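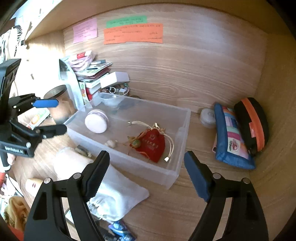 CAN IT TIDY A SHELF YET? HANANE TAZI ON SMALL STUFF, SOFT STUFF AND WHY YOUR KEYS ARE SAFE

Caught Hanane Tazi between meetings, 16 minutes on the clock, her tea going cold. She runs home trials at Gernon and has done since it was three people and a rented garage. First thing I asked. Can a machine tidy my house?

"No," she says. Then, "Bits of it. Depends on the bit."

The bit she cares about at the moment is shelves. Not warehouse shelves, home ones, where the keys end up in a dish with the rings and there's a candle next to a pile of cards and little books.

"Boxes are fine, boxes have been fine for years. A hard plastic tub with low sides, you can get hold of that. Then someone puts a drawstring pouch in it and my afternoon's gone."

Why pouches?

"Cords. They trail. You pick up the pouch and the cord's hooked round something else, or there's a charm hanging off it. And cloth changes shape when you squeeze, so whatever you thought you knew about where the edges are, you don't."

Clear things are the other headache. Glass bowls, frosted boxes, acrylic stands. Her team at Gernon ran 300 pick-ups on household clutter in May and she reckons see-through stuff made up roughly 40 of the misses. Cloth was worse. She wouldnt say how much worse.

I ask about the shop floor. Easier, she says, and brightens up a bit. Bondudik, a gift wholesaler, has had a Dralta arm restocking one aisle since autumn. Same packets, same spots, good lighting. "It's slow. It's slower than the teenager they had. But it does the 5 am shift and the teenager wouldn't."

And at home, everything is a one-off. A patchwork zip pouch, a doll, a bit of shell somebody's kept. Does the machine know the shell matters?

"It doesn't know anything matters. We had one file a sticky note in with the rubbish. Somebody's handwriting on it, could have been a phone number, could have been their favourite recipe. You can't train that from a catalogue of 175 objects. You have to ask the person."

So it asks?

"Constantly. People hate it."

She's watching Šimko, who are going at laundry instead. Thinks theyre brave. Wouldn't put money on it.

When, then? Long pause, phone buzzing. "Wiping a bench, putting tubs back, soon-ish. Clearing a crowded shelf without knocking the candle over, I'd still do that myself."

And does she?

"My shelf's a disaster, mate." Gone, next meeting.

COMMENTS (4)

kelpie_jo: Would settle for one that can find the other sock

R. Dunmore: We trialled an arm in our stockroom, same story, great on boxes and useless on anything in a bag. Colour of the packaging threw it too.

tramstop9: "theyre brave" lol proofread please

kelpie_jo: @R. Dunmore which arm was it? Work is looking at the Dralta

Contact us | Copyright, all rights reserved | Back to top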